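Workshop notebook — Himlow van, brake and charging work
October. Entered by Zawadi Nyanda

Started 7.40. The Himlow came back in on the trailer with the same complaint as before: pulls to the left under light braking, fine under a hard stop. Mileage since the conversion is now 1,041. Elibariki drove it up the lane and back before we put it on the lift and agreed with the customer's account. He also noticed the pedal has a longer travel than it had when we handed it over.

Wheels off, front first. Nearside pads are worn down more than the offside ones, and the inner pad is tapered. Slider pin on the nearside lower is stiff. I could turn it by hand but it would not slide without a bar behind it. Cleaned it up and there is a ridge on it, so it wants replacing and not just greasing. Ordered a pair of pins and boots from Thygesen. They have them on the shelf and will send them with the bearing order.
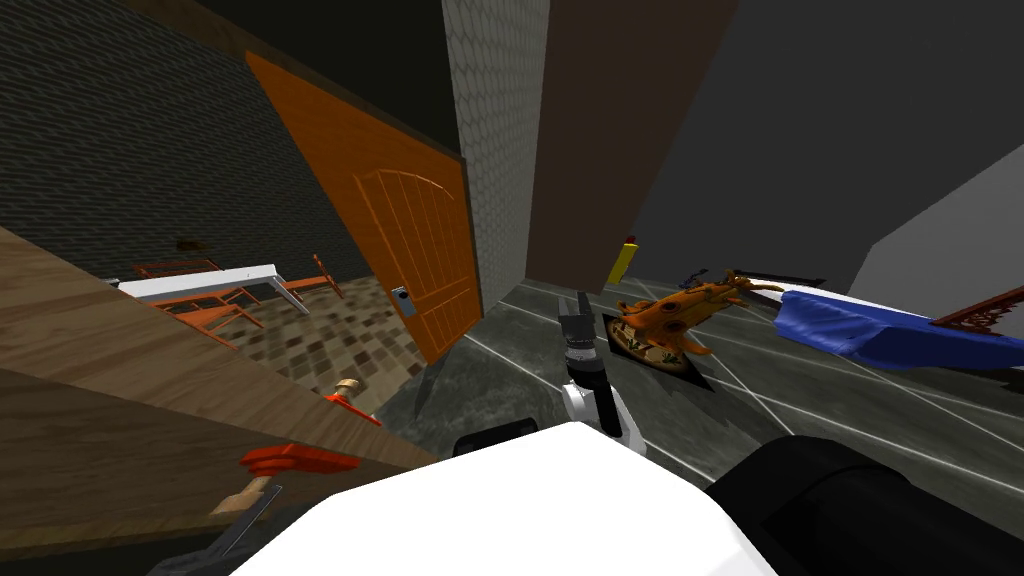 Rear brakes are barely used, as you would expect with regen doing most of the slowing. Light rust on the discs, cleaned off with a few stops. My own view is that the regen is set too strong for a van this light at the back. It hides the front brakes from any work until the last few yards, and then the sticking pin shows up as a pull. That fits what the customer says about it happening in traffic and not on the open road.

Spoke to Jabari Makokha about the regen map. He set it at up to 40 kW on lift-off and says the Ivument controller will let us bring it down in steps without reflashing the whole thing. Agreed to drop it one step, fit the new pins, and drive it again before touching anything else. One change at a time would be better still but the van has to go back to work.

Pedal travel: bled all four corners. A little air from the nearside rear, none elsewhere. Pedal is better. I don't know how the air got in. The union at the rear flexi was dry and tight. Elibariki has put a paint mark across it so that we can tell if it moves.

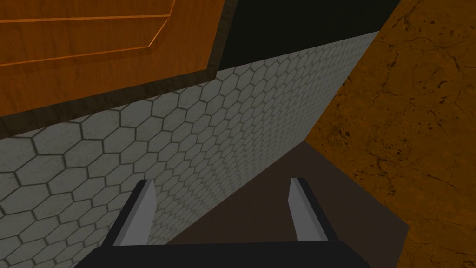 Gripper over the dark flat surface, fingers apart, tiled wall behind.

Charging fault, 11.15. The second complaint on the sheet was that it stops charging after a few minutes on the customer's own wall unit but not on ours. Plugged it into ours and left it — no trouble at all. Swapped to the spare lead he sent along with the van and it dropped out in under ten minutes. Left it to cool, tried again, same thing. The live pin on the vehicle end of that lead is discoloured and the plug was hot to the touch. Van side socket looks clean and the pins grip properly.

So it is the lead and not the on-board charger, which is good news given what an Aleo charger costs. I have taped the lead up and written DO NOT USE on it. Hacer Şimşekoğlu rang the customer and he will buy a new one. She also asked him to have the wall unit looked at, as the lead may have been damaged at that end too.
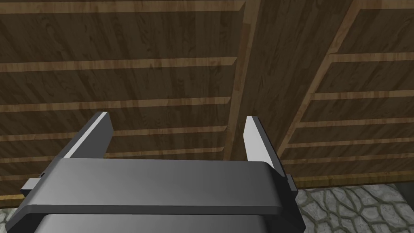 Battery box next. The bolts on the front mount were checked and all at the right torque. The rear mount has a rubber washer that has started to split, so I have changed both rear ones and put the old ones in the tray for Jabari Mollel to look at. He wants to know if it is the rubber or the way we cut the bracket. I would like the lower edge of the new cover finished like the lip on that grey gripper housing, a narrow bevel nearly the full width and turned down at both ends. The present cover has a square edge and it catches the loom whenever it goes on or comes off. Mollel thinks he can fold it on the small brake if the sheet isn't too thick.

Insulation test on the pack done at the end, with the service plug out. No change from the figures on the handover sheet.

To do:
Fit slider pins and boots, nearside front. New pads both sides.
Regen down one step, note the old value on the job card first.
Road test with the van empty, then with ballast in the back.
Check paint mark on rear union.
Cover: cut a card pattern before bending any metal.
Service reminder in the display to be reset to 2,000, it still shows the interval from the old diesel.

Off the lift at 4.50. Van is parked inside with the front wheels back on finger tight only — do not move it. Tag is on the steering wheel.

Recent entries
Himlow van: first road test after conversion
Ivument controller: notes on throttle mapping
Thygesen wheel bearings, noise at low speed
Aleo charger: fitting and coolant runs
Making up battery box brackets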